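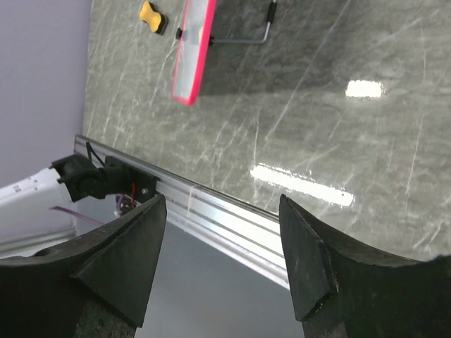

Wrist view over the bench before a wiping run, with the small board in its pink-red frame and the yellow and black block beside it.

Home Reviews Bench Kit Arms Guides Contact

Review: the Jutholm Bench Practice Pack

I have read a lot of safety paperwork for small robot arms, and most of it was plainly written for a car factory and then shrunk. The Jutholm pack is the first I've wanted to lend to people. It is a ring-bound rule book, a set of wipe-clean cards and a logbook, meant for anyone running a light arm on a table and recording what it does. We've used it at our shared workshop in Dradstead since September and I'm still finding good things in it!

The rule book has 60 pages and you can read it in an evening. Zainab Garba did, on the train to Stondness, and came back with half the corners folded down. Her favourite part is the chapter on setting out the table, and it's mine too. It asks you to write down where every item starts, which way round it faces and what counts as finished, all before the arm moves. Sounds obvious. Our old notes said things like "board, middle, eraser near it", and you try repeating a run from that six weeks later.

There's a lovely page on shiny worktops. Ours is a grey marble pattern with a glossy finish, and the lights leave bright white patches on it. I'd always shrugged at those. The book has you note which lights are on, keep them the same for a whole batch, and start a new batch number if anything changes. It treats shadows the same way, and we've now got a line for both in the log.

The cable section is stricter than I'd like — and probably right. Every loop gets looked at through the full reach of the arm, slowly, with a hand on the stop button. Thin signal wires near the gripper get their own check. It took us most of a morning the first time and takes five minutes now.

Fingers next. You're told to look over the gripper tips at the start of each session and write down scuffs, creases and any play, then swap them at 3,000 grasps whatever they look like. Periklis Triantafyllou thinks that number is too cautious for soft objects and has been arguing with me over it. He changed a pair at 2,333 when a tip had started to catch, so I'm not sure his own log helps him.

I also like how it handles people. One person runs the arm, one name goes on the sheet, and whoever is nearest the stop button stays there until the arm is parked. If someone walks in to chat, you pause. The cards say all this in big plain type and we have them clipped up by the door.

Grumbles? A few. The logbook columns are too narrow for a decent note, and the ring binding snags on sleeves. The index is poor: "rail" sends you to a page on mounting bolts and skips the good bit on keeping a rail clear of small parts. And it has hardly anything on two arms sharing a table, where the Kovalchuk guide is much stronger, though that one is twice as long and heavy going.

Buy it if you have an arm on a bench and more than one person using it. If you work alone you could manage with the cards, which are sold in sets of 5. I'd still get the book for the table chapter. Zainab has our copy at the moment and I've ordered a second.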